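Home News Sport What's On Letters Notices Archive
Search this site Enter keyword Go

Hunt reunites town with its missing library books

2020-07-17
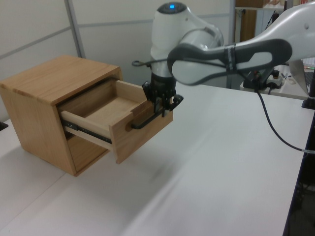 The town library has got 352 of its books back in a single fortnight, which is more than it managed in the whole of last year and more than it has shelves for. The fines amnesty, which ends next week, asked borrowers to look at home for anything with a library stamp in it and bring it in without explanation. Most have explained anyway, at length, through a mask. The leaflet sent to every household advised people to begin with the places they never look: under the stairs, behind the bath panel, and in the sort of drawer that stands partway open with nothing in it, a black bar handle on the front and a dark cavity underneath where a slim paperback could lie for a generation. It is sound advice. Two Westerns and a guide to keeping bees have come back from underneath drawers so far.

The scheme is called the Hunt, a name chosen by branch librarian Gráinne Ó Flaithearta, who wanted something with a bit of life in it and had already been refused "Amnesty International Bestsellers" by head office. She took over in January, asked for a list of overdue items and was given a box file. The list ran to 847 titles. Some of the borrowers on it had moved away, several had died, and one had since become a county councillor.

"I had pictured people creeping up to the door after dark," she said. "They've been queuing. One man wanted a receipt."

The longest absence so far belongs to a history of drainage in the Low Countries, returned by Malachy Mac Mathúna, who borrowed it for a school essay and is now retired. He had got as far as chapter two. Asked whether he would be taking it out again to finish, he said he thought he had the gist of it.

Under the old rate his fine would have bought a decent second-hand car. The rate itself has not changed in living memory, and Ms Ó Flaithearta would like it scrapped for good, on the grounds that collecting it costs more than it brings in. The county has promised to consider the matter and has asked her for a report, with a deadline. Reports handed in late will not be read.

There has been some confusion over what counts. Catinca Furtună, who sorts the returns on the back table, has been handed 19 books that belong to other libraries, a hymnal, a hotel Bible and a video recorder manual in Italian. She has also found a good deal left between pages, including a rasher rind, a dog licence and a love letter signed only "Yours, as per Tuesday's arrangement". The letter is being held at the desk. Five people have rung up to describe it, and none of them has been right.

All returned books rest in crates before anyone handles them, under the current rules, and the crates now fill the children's corner and most of local history. Anyone hoping to consult the parish maps is asked to ring first and wear flat shoes.

Not everyone is pleased. Áine Fitzgerald, who has paid every fine she ever owed — and said so twice — wrote to this newspaper to ask what the honest borrower gets out of it. The library has offered her first pick of the duplicates. There are nearly enough copies of one particular thriller to go round the whole street, and she has been told she may have as many as she likes.

The most wanted title is still at large. Volume two of a three-volume county history went out so long ago that the card is written in fountain pen, and volumes one and three have sat side by side ever since, with a gap between them that the cleaner dusts. The borrower's name is legible. Ms Ó Flaithearta would not give it, but said that he knew who he was, and that so did his sister.

Books can be left in the crate inside the front door during opening hours. The letterbox is not to be used, as it opens onto the fish tank.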